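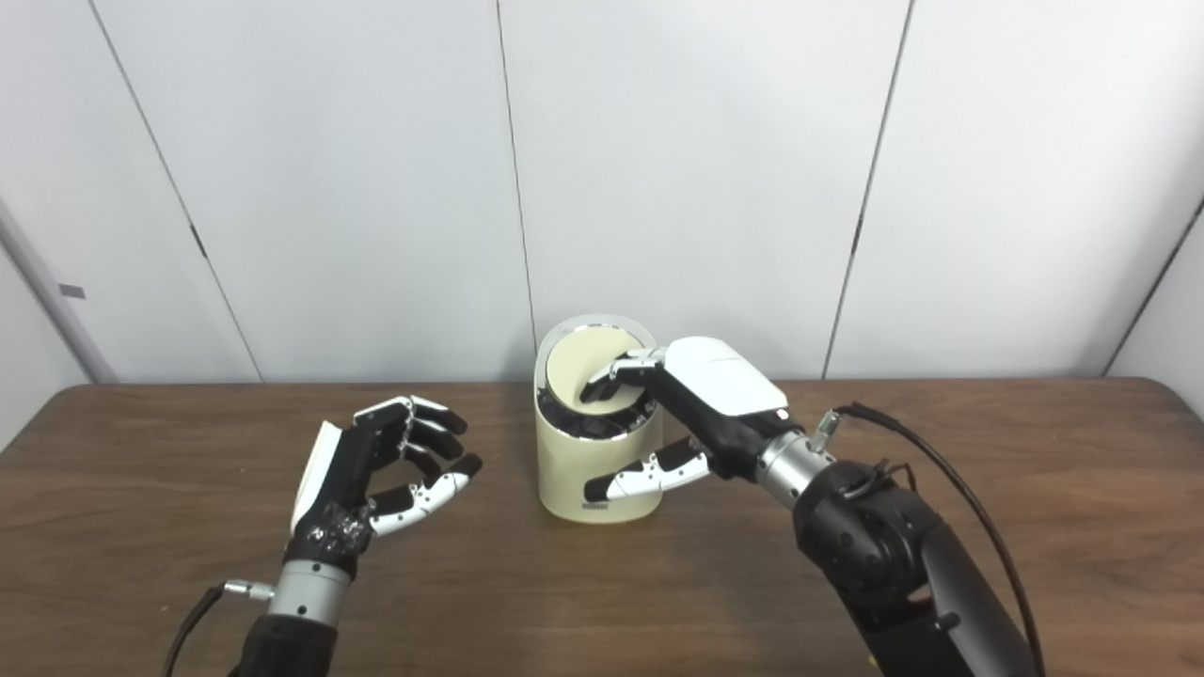 3.2 Participants and reading log

We recruited 40 households with at least one child between seven and ten through two branch libraries. Each household received the first volume of the Tristus series, a set of illustrated adventure novels for middle-grade readers, and was told that later volumes could be borrowed at no cost. Parents kept a paper log of each reading session, noting the date, the pages read, and whether the child read alone or was read to. Logs were collected in May and entered twice, once by Srour and once by Quintero. Entries that differed were checked against the paper copy.

A session was defined as any unbroken period of reading lasting five minutes or more. Shorter entries were kept in the data file but left out of the counts below. Where a parent logged two children on one line, the session was assigned to the older child.

3.3 Shared and solo reading

The logs yielded 176 sessions for the first volume. Shared reading was most common in the opening chapters and gave way to solo reading near the middle of the book, in line with the pattern Gilbert and Wei reported for picture-book series. The change came earlier in households where an older sibling had already read the volume. We did not ask parents to encourage either mode, and the instructions printed on the log sheet mentioned neither.

Figure 1 shows a cream-colored container with a metal rim stands on a wooden table, its lid tilted and held at the edge by a robot hand.

Children who finished the volume were more likely to ask for the second by title than by author. Several parents wrote the series name on the log but left the author line blank -- a gap also seen in the pilot. We therefore coded requests by series only. Requests made at school were not recorded and may account for part of the drop in borrowing between the second and third volumes.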